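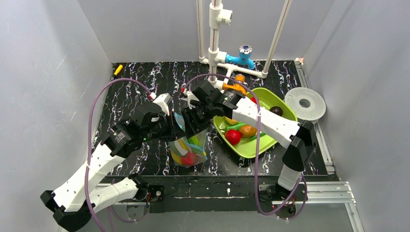

Two-arm cell, bagging task. Toy produce, green tray, clear bag.

16th April

Spent the day on grocery bagging again. The question from the Skondix people is whether a pair of cheap arms can do the kind of chore a person does without looking, and bagging vegetables is the one they keep asking for. My short answer is still no, but it is closer than it was in November.

Ran 30 trials on the Cheon policy, same checkpoint throughout. Counted a trial as good if everything ended up in the bag and the bag stayed standing. 13 good. Most of the bad ones were the bag, as usual. The picking is mostly fine now -- round things are easy, long thin things get grabbed by the end and swing.

Bag notes:
Thin plastic folds over the moment the holding gripper drifts down. Raising the hold height a little helped in the afternoon runs.
If the mouth closes, the policy does not seem to notice. It lets go over the top and the item rolls off. No retry.
A half-full bag behaves better than an empty one. Weight in the bottom keeps it put. Try starting with 2 items already in and see what the numbers do.

Wrist cable on the right arm needs a look. The loop is long and I don't like how low it hangs on far reaches. Shorten it or add a clip before the next long session.

Speed is the other problem. A good trial is far slower than doing it by hand, and someone still has to reset the table each time. Nomura's write-up says they got 100 in a row on a rigid bin, which I believe, but a bin stays open by itself. Not the same job.

For the Brarnitz demo I would show tray to bin and leave bags out of it. If they insist on a bag, use a stiff paper one.

To do: rerun with the higher hold from the start. Log bag failures separately from dropped items. Ask whether real potatoes are allowed in the cell -- the toy ones are too light to tell us much.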